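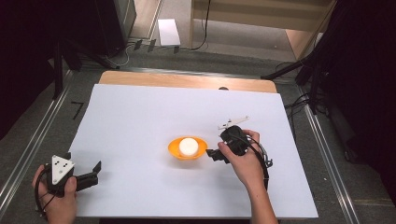
The small bowl, and other things I have opinions on

May
by Kerubo Ondieki
48 shares | 15 comments

I have been in an argument over the colour of a bowl since Friday. It's a small bowl, plastic, the kind you'd put olives in if you were only expecting one guest and didn't like them much. I say it's orange. Kojo Ansah says it's yellow, and says it in the tone of a man who has been asked to identify a body.

The bowl came out of a box of mixed kitchen things I bought at the church sale in Anach, along with a garlic press that had seen some action and a set of measuring cups missing the only size anyone uses. The whole box was two dollars. I wanted the measuring cups. I have used the bowl every day since and the measuring cups never, so there goes my reputation as a judge of housewares.

Most of my bowls are too big. I think this is true of everyone over 30. You get given bowls, is the trouble. People see you move into a place and they think, she'll want something to toss a salad for eleven in, and then you spend a decade reaching past three salad bowls to find something that will hold a spoonful of anything. A small bowl is never given as a gift because it looks cheap in the wrapping. You have to go out and find your own.

So now I have one, and it sits in the middle of the table on a big sheet of white paper with a round white lump in it, and whatever colour it is, you can't miss it. White on white with one ring of orange round it. Or yellow. I'd like to be fair to Kojo, but he makes it hard.

I should explain the paper.

Last year I had a proper tablecloth, a wipe-clean one by Hariren with lemons on it. I was fond of it for a month. Wipe-clean turned out to be more of an ambition, and the lemons had a way of hiding things, so you'd set your sleeve down on what you thought was a lemon and find it was jam. I went the other way after that and bought a roll of plain white paper from Robichaud's, which is the shop beside the tire place where they'll sell you a single envelope if that's all you can face. The sheet goes over most of the table. There's a strip of wood left showing at the back because the paper isn't quite deep enough, and I have made my peace with the strip.

What I like about the paper is that it's dull. Put a thing on it and you look at the thing. Put nothing in particular on it and you get to find out how many kinds of white there are before lunch, most of them grey. 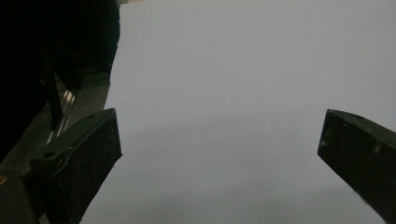
Grey, with a touch of blue to it if you're in the mood.

That blue business is real, by the way. I used to think painters were having us on with it. I once stood in a hardware store holding 15 paint chips, every one of them called something like Quiet Linen, and I told the young fellow at the counter they were the same chip. He laid them on a sheet of paper and of course they were nothing alike. One was practically pink. I bought the pink one, to save face, and lived with that hallway for four years.

Kojo brought this up on Friday as evidence. His position is that a person who can paint a hallway pink by accident shouldn't be trusted on the subject of orange. My position is that he's colour-confident, which is a condition I've only ever seen in men who own one jacket.

We tried to settle it properly. I'd held on to a fan deck from the hallway days, 206 colours on a little rivet, and we went through it at the table with the bowl in front of us. It was a long evening. You find, when you do this, that yellow and orange don't have a border so much as a disputed territory, and that the people who name paint colours have no interest in helping. Egg Toast. Marigold Something. There was one called Tuesday, and I'd like to meet whoever did that.

The other difficulty is that the bowl won't stay put. Get the light coming in on the side of it and it's as yellow as a school bus that's been washed. Tip it a bit, look down the inside wall where the shade gets in, and the whole thing goes deeper and warmer and I'm right again.
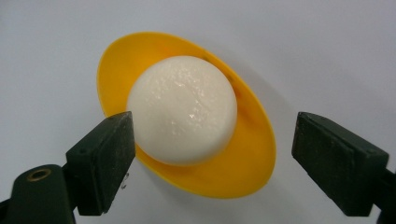 Kojo calls this cheating. He says you have to judge a bowl by its rim, in daylight, from above, as though there were a standards office for it somewhere. I asked him when he had last looked at a bowl from above in daylight and he said breakfast, and I had to concede that one.

I'd have left it there, except that my sister got involved. She wanted a photo, I sent a photo, and she wrote back "what's the white thing," which wasn't the question. Then she wrote "is it food." Then she wrote "it looks like food." I've decided not to answer her. For the record, sitting in the hollow of the bowl it does have a bit of the dumpling about it, and I can see how a person who skipped lunch might go down that road. But the subject was the bowl. Nobody in my family can stick to a subject, and I include the long letter our uncle sent round about the fence.

She did ask one good question, which was where she could get one. I have no idea. There's no maker's name that I've found. The shop in Flidside has small dishes in the window, but they're ceramic with a fish on, and eighteen dollars, and you would worry about them. I don't worry about mine. I've dropped it on the kitchen tile more than once and it bounced in a way I found almost cheerful.

A few things I've put in it since the sale, in case you're on the fence about owning a small bowl: paper clips, a peeled clementine, the screws from the bathroom fan while I was pretending to fix the bathroom fan, salt, one earring. It was good at all of them. The screws in particular, as I'd been using a saucer for that sort of job and a saucer has no walls to speak of.

The paper has been less of a success, if I'm keeping score. It wrinkles if you lean on it with damp elbows. It takes a tea ring and holds on to it. My plan was to change the sheet once a week and I've been doing it when company comes, which has led to one or two visitors thinking I live like this all the time - spotless, faintly clinical, ready for minor surgery. I haven't corrected them.

When it's a new sheet, though, first thing, before the toast comes out, I get a ridiculous amount of pleasure out of it. I sit down with my tea held well back from the edge and look at a lot of very plain grey-white going slightly darker toward me, and it's the best part of the morning.

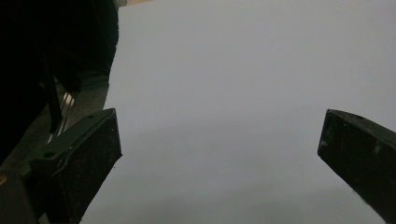 More grey. I'd call this one lavender up top. Kojo would not.

He's coming by again this week with a tin of something from his garage that he says is definitely, legally yellow, and we're going to put the bowl beside it. I've told him I'll go along with the result if he does. I've also moved the good lamp over to my side of the table.

If anyone knows the person who named a paint Tuesday, please leave a comment. And if you've got the missing cup from that measuring set, it's the half.

15 comments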